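Re: [math-teachers] Retakes on the unit 3 test
From: Nadège Lebrun
January 2019

Rizwan Matubbar wrote:
> Do you let everyone retake, or only kids under 70?
> And do you average the two scores?

Anyone can retake in my class, but they turn in test corrections first.
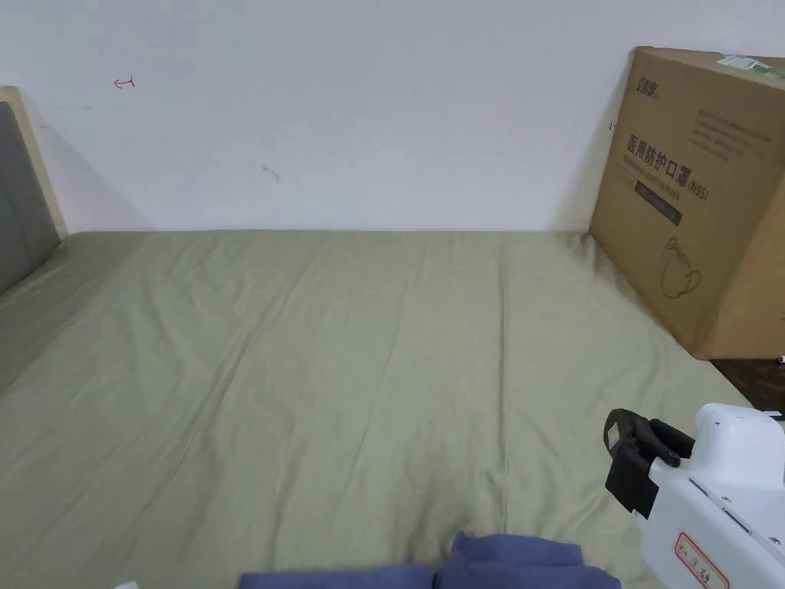
I don't average. The new score replaces the old one - a student who went from 46 to 81 knows the material now.

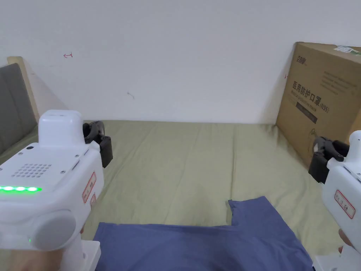 Two things I'd keep in writing:

1. Corrections are due within a week.
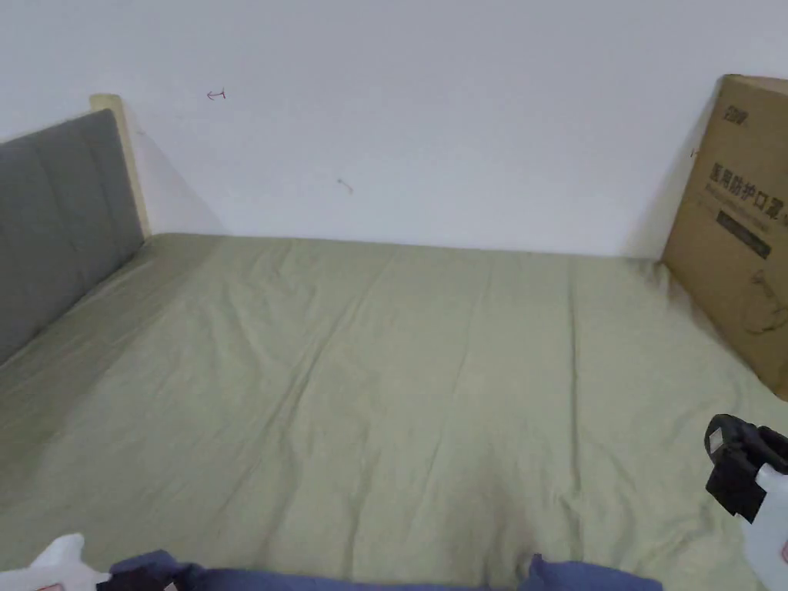 2. One retake per unit, after school only.

I had 13 takers last time, mostly for the factoring section.

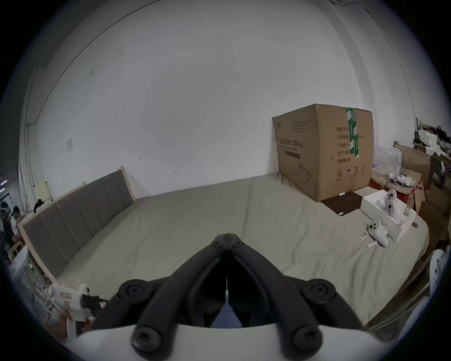 Bed with gray padded headboard

Nadège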